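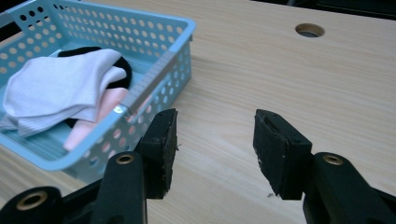
木の天板に置いた水色のかごと、中の衣類

グロークヴィル子ども衣類貸出事業 中間報告
提出先:スケスカ基金 助成担当
報告者:ポヴィラス・ケーニンシュ(Povilas Ķēniņš)
対象期間:事業開始から10月末まで

1.概況
本事業は、乳幼児のいる世帯に衣類を月単位で貸し出し、サイズが合わなくなった時点で返却を受けて次の世帯に回すものである。10月末時点の登録世帯は113世帯で、期間中に延べ690点を貸し出した。申請時に見込んだ世帯数には届いているが、時期の偏りが大きく、登録の多くは保健センターの健診で案内を配り始めてからのものである。それ以前の窓口での声かけだけでは、登録はほとんど増えなかった。

貸出の中心は肌着、靴下、上下の部屋着である。申請書では外出着の需要が高いと書いたが、見込み違いであった。外出着は親族や知人から譲られる世帯が多く、洗い替えの足りない日常着のほうが求められている。購入計画もこれに合わせて、夏以降は外出着の新規購入を止めた。変更については電話で担当の方に了承をいただいているが、書面での届けがまだなので、本報告と併せて変更届を提出する。

2.洗濯と仕分け
返却された衣類は、町内のクリーニング店カイリスに委託して洗濯している。契約は重量制で、週に一度まとめて引き取りに来てもらう。開始当初は返却から再貸出までに16日かかっていた。原因の大半は洗濯ではなく、洗い上がった後の仕分けが溜まっていたことにあった。大きさの表示が薄れて読めない衣類を一点ずつ測っていたためである。

8月から、受け入れ時に布タグを縫い付け、大きさと受け入れ月を記すことにした。手間は増えたが、戻ってきた後の作業は軽くなっている。靴下は片方だけ戻ることが多く、対になるまで別に保管する。三か月たっても揃わないものは貸出から外し、掃除用の布に回している。

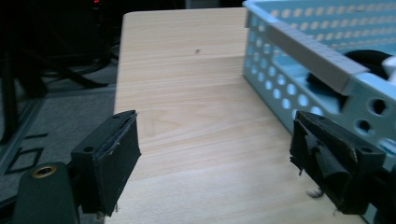
仕分けの作業時間については、当初は開所日の午前だけを充てていたが、返却が夕方に集中するため午後4時以降にも担当を置くようにした。人件費の配分が申請時と変わっているのはこのためである。総額に変更はない。

傷みの扱いも途中で見直した。毛玉や軽い色あせは貸出を続け、襟ぐりの伸び、ゴムの劣化、落ちないしみがあるものは下げる。判断が担当者によって違うという指摘が利用者からあり、7月に見本を作って揃えた。見本は棚の横に下げてあり、利用者にも見てもらえる。なお、しみについてはカイリスの店主から、返却前に家庭で漂白しないでほしいとの要望を受けた。生地が弱って店の機械洗いで裂けた例が続いたためで、貸出時に渡す紙に一文を加えた。

3.在庫の記録
在庫管理には表計算ソフトを使っていたが、6月に貸出記録用のソフト「ディレック」へ移した。移行時に、表のほうで二重に登録されていた衣類が32点見つかった。前回の報告で示した在庫数はその分多かったことになるので、ここで訂正する。貸出の延べ点数には影響しない。

ディレックへの入力は、窓口で貸し出すその場で行うのが原則である。混み合う時間帯は紙に控えておいて後で入れることがあり、控えの書き落としがまだある。10月は月末に棚と記録を突き合わせ、食い違いはほぼ解消した。今後も月末の突き合わせは続ける。利用世帯の氏名と連絡先は同じソフトに入れず、従来どおり鍵のかかる書庫で紙の台帳により管理している。

4.利用者からの意見
返却時に短い聞き取りを行っている。多かったのは次のような意見である。

・サイズが替わる時期に一度で揃うので助かる。
・新生児用より、歩き始めてからのサイズを増やしてほしい。
・返却の期限がはっきりしないので、催促されるのではないかと気になる。
・土のついた服をそのまま返してよいのか分からない。

期限については、月単位の貸出としながら自動で延長していたため、誤解を招いていた。「次のサイズに替えるまで」と表記を改める。汚れについては、固形物を落としてあれば洗わずに返してよいこととした。サイズの偏りは、追加購入で対応する予定である。
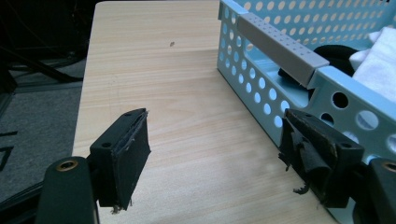

一方で、冬物の上着は要望があっても応じきれていない。単価が高く、かさばるため棚も足りない。隣町の同種の事業と融通し合えないか相談を始めたが、先方の在庫も薄く、今季の実現は難しいと見ている。

5.支出の状況
衣類購入費は外出着の購入を止めたことで予算を下回っている。反対に洗濯委託費は予算を上回る見通しである。貸出の中心が日常着に移り、返却の頻度が上がったことによる。費目間の流用で収まる範囲なので、追加の助成は求めない。流用の上限を超えそうな場合は、年度末を待たずにご相談する。

布タグと縫い糸は消耗品費から支出した。ディレックの利用料は年払いで、本期間に全額を計上している。領収書の写しは別綴りで送付する。カイリスの9月分の請求書に日付の誤りがあり、再発行を依頼中のため、これのみ後日の送付となる。

6.課題と次期の予定
第一の課題は仕分けを担う人の確保である。現在の体制では、一人が休むと翌週の貸出に響く。次期は短時間の勤務を一枠増やし、手順書も整える。手順書の下書きはできており、布タグの縫い付け方と靴下の保管の項を残すのみである。

第二に、健診に来ない世帯への案内がある。町内の小児科と薬局に案内の設置を依頼し、薬局からは承諾を得た。小児科は返事を待っている。案内文は日本語のほかに英語版を用意するが、翻訳の確認が終わっていない。

第三に、貸出をやめた世帯の事情を把握できていない。転居によるものもあるが、連絡がないまま返却だけされる例があり、理由を尋ねる葉書を次期から送ることにした。

棚の増設は、建物の管理者から床の荷重を確認するよう求められており、回答が出るまで見合わせる。次回の報告では、返却から再貸出までの日数を月別に示す。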